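Review: the Duvemix book scanner, after four months at our local history society

We bought the Duvemix in July for the Povodar Historical Society, mostly to deal with the minute books. There are 143 of them, going back to when the society met over the feed store, and the older ones were getting so brittle that I hated handing them to visitors. I'm the one who does the scanning (Tuesday mornings, plus whenever it rains), so this is a user's review and not a technical one.

What you get in the box is an overhead scanner on a folding arm, a foot pedal, a black mat and a disc with the software. It cost us $300, which came out of the plant sale money. Setup took me most of an hour and a cup of tea, and half of that was finding out that the pedal has to be plugged in before you start the program -- the manual mentions this on page 3, in the tiniest print you ever saw.

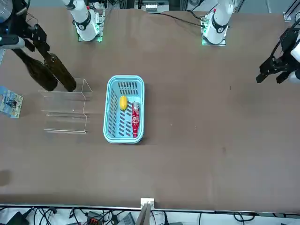
Tabletop with blue basket, clear stand and brown bottles

The good stuff first! It is fast. You lay the book open, tap the pedal, turn the page, tap again, and once you get going you stop thinking about it. My best morning was 205 pages and I still had time to answer the phone. The software flattens the curve of the page pretty well, and on typed minutes the text search is a joy. I typed in "bandstand" and up came an argument about paint from the 1920s that I had never heard of, and I've been a member forever.

Handwriting is another matter. The text search can't read it, period. The secretary before the war had beautiful penmanship and the software turned it into alphabet soup. I don't really hold that against it, but the box does say "reads any document" and I wish it didn't. We are typing up our own index for those books.

Photographs come out so-so. Matte prints are fine. Glossy ones pick up a glare from the built-in lights, and you can turn the lights off but then you need a bright room, and our back room at the Ochoa Building has one north window with a tree in front of it. For the glossy prints and the postcards I still go back to our old Oltix flatbed, which is slow as molasses but gives much better color.
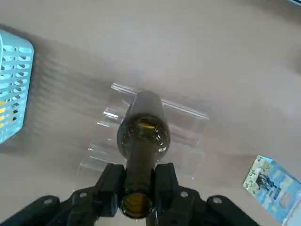
After I wrote the first version of this for our newsletter, Ramona wrote back that her genealogy group has the same scanner and gave up on the bundled file names entirely, because every batch started over at one and they kept saving on top of their own work. She makes a new folder for each volume before she scans a single page, and puts the year first so they sort properly.

Well, I wish I'd had that advice in the summer. I lost most of a volume exactly that way and had to do it over, pedal and all. So yes, make your folders first, and copy everything to a second drive before you go home.

A few smaller gripes. The pedal slides on a bare floor (I stuck a piece of rubber shelf liner under it). The arm droops a little with use and needs tightening with the little wrench, so don't lose the little wrench. And the largest thing it can take is a bit bigger than a ledger, so our plat maps and the big newspaper volumes are out of the question. We'll have to send those out, whenever there's money.

Customer service was friendly. I called about the drooping arm, got a real person, and she mailed me a spare washer without any fuss.

Would I buy it again? For bound minutes and typed records, yes, and I'd tell any small society with a shelf of them to think about it. If most of what you have is photographs, get a good flatbed and be patient. I'm on volume 61 now and the minutes have just gotten to the year of the flood, so I'm looking forward to Tuesday.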